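Buremow Pick 4: software review

Verdict: decent planner, oversold perception, tooling that needs another year

Buremow sells Pick as a bin picking package you can bolt on to whatever arm you already own. One licence covers the perception module, the grasp planner and a desktop tool called Flestness for setting up cells and replaying runs. The sales page promises "any part, any bin, first day". I have read that line from other vendors and I didn't believe it then either.

I ran it for 12 weeks on short painted blocks in metal bins.

Installation

Took me most of a morning. The driver found the arm at once, but the gripper had to be described by hand in a text file, finger widths and all, and the manual skips two of the fields. Get one wrong and the planner quietly treats the gripper as a box. No warning, no log entry.

Perception

Weakest part by a long way. Matt blocks on a dull floor were fine. Bare metal walls were not: the detector kept proposing parts in the reflections, and a scratched wall gave it more to get excited about than a clean one. In one batch of 109 picks it went after something that wasn't there 14 times. Turning up the confidence threshold cured most of that and then it started missing the dark green blocks. There is a mask tool for telling it where the walls are, which works, but you draw the mask yourself and must redraw it if the bin moves. Clamp your bins down.
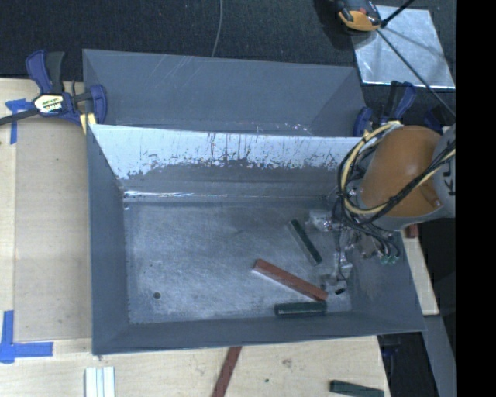

Planning

Better than I expected. Three loose blocks, like the two green and one red here, give it no trouble. Parts close to a wall are the real test, and Pick handles them sensibly, tilting the wrist before it goes in and backing out the same way. It does not model cables. Anything looped round the arm is invisible to the collision checker unless you pad the link by hand, and the padding then costs you the corners.

Control

Smooth enough. Force limits are respected. The retry logic is crude: a missed grasp gets the same approach again up to 4 times before it tries another block, and I could not find a setting to change that.

Flestness

Replay is the one thing I'd miss. You can scrub back through a run and see which grasps were scored and why they lost. Exporting a run crashed it more than once, and the Kuradville plug-in for writing your own scoring rules is still marked as a preview.

Should you buy it?

If your parts are dull and your bins stay put, try the trial. For shiny bins I'd stay with Moriarty, slower planner and all, until Buremow sorts out the detector. I won't be renewing at the current price.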